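Ticket 1419 - Burley phone: face avatar freezes during video calls after update
Product: Nummont Burley (handset), Sirnance app
Status: Resolved
Opened by: Feng-yi Wu
Handled by: Tzu-hsuan Pan

Original report

After the October update my avatar stops moving a short time into a video call. The head stays on screen with whatever expression it had, usually eyes half closed. My voice still goes through and the other person can hear me fine. If I switch to the normal camera picture and back to the avatar it works again, then freezes again. It did not do this before the update.

Phone is a Burley, 8 GB model. I have restarted it and cleared the Sirnance cache. I have not reset the phone and would like to avoid that.

Reply - Tzu-hsuan Pan

Thanks for the report. Please send the following:

The Sirnance version number (Settings, then About, bottom line)
Whether Battery Saver is on
Whether the freeze also happens in the avatar editor, outside of a call
Which avatar you use - one of the stock heads or one you made from your own face

Reply - Feng-yi Wu

Version is 8.1. Battery Saver is off. I left the editor open for ten minutes and it kept following my face, so it seems to be calls only. The avatar is one I made from my own face last spring. I tried the stock fox and that froze too, but it took longer.

One more thing. The phone gets warm near the camera by the time it freezes. I don't know if that matters.

Reply - Tzu-hsuan Pan

It may. Face tracking slows down when the phone gets warm, but it should drop to a lower rate and carry on, so a full stop is a fault either way. Please turn on the diagnostic log under Settings, Sirnance, Advanced, set the limit to 1000 lines, make a call until the avatar freezes, and then send the log from the same screen. The default limit is 500 lines and that usually cuts off the start of the call.

Reply - Feng-yi Wu

Log sent. The freeze is near the end. I was on the call with my sister and hung up right after.
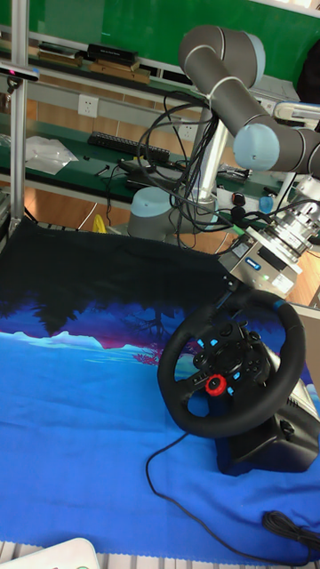
Internal note - Tzu-hsuan Pan

Log shows the tracking service asking for the lower rate and getting no answer from the camera service. It retries and then gives up, and the last good face position is held on screen. Same pattern in two calls from the same log. Looks like the timeout that Chou raised during the 8.1 work, which was closed because it could not be repeated on a cool phone. I can get it on my own Burley by running a call with the screen at full brightness and the charger plugged in. For anyone else trying to repeat it, tracking needs a real face or the test mask in view. A poster or a plain object does nothing, and pointing the camera at the steering wheel on the blue printed cloth will only give you "No face found". Use the front camera; the rear one takes a different path and does not freeze.

Internal note - Chou

Agreed, same timeout. The old build waited for the camera service before changing rate. 8.1 does not wait. I have put the wait back and added a restart of the tracker if there is still no answer. Test build is 8.1.2. Custom heads freeze sooner because they use more points than the stock ones and heat the phone faster.

Reply - Tzu-hsuan Pan

We found the cause. It is a fault in how the app changes the tracking rate when the phone warms up. Your avatar file is fine and you don't need to make it again or reset the phone.

Until the fix is out, you can do this:

Open Sirnance settings and tap Avatar
Set Tracking Detail to Low
Close Sirnance fully and open it again before your next call

Low gives you fewer mouth shapes, and tongue and cheek movement are turned off. If you would like to try the test build instead, let me know and I will add your account.

Reply - Feng-yi Wu

Please add me. I tried Low and the call ran 40 minutes with no freeze, but the mouth looks like a puppet's.

Reply - Tzu-hsuan Pan

Added. The update should show up in Sirnance under Check for Updates. Set Tracking Detail back to High after installing - it does not change back by itself.

Reply - Feng-yi Wu

Installed 8.1.2 and set it to High. Three calls so far, the longest over an hour. The avatar gets a bit jerky when the phone is warm but it keeps moving. You can close this.

Closing note - Tzu-hsuan Pan

Fixed in 8.1.2. Jerky movement on a warm phone is expected at the lower rate. The setting not returning to High after an update is logged as a separate ticket.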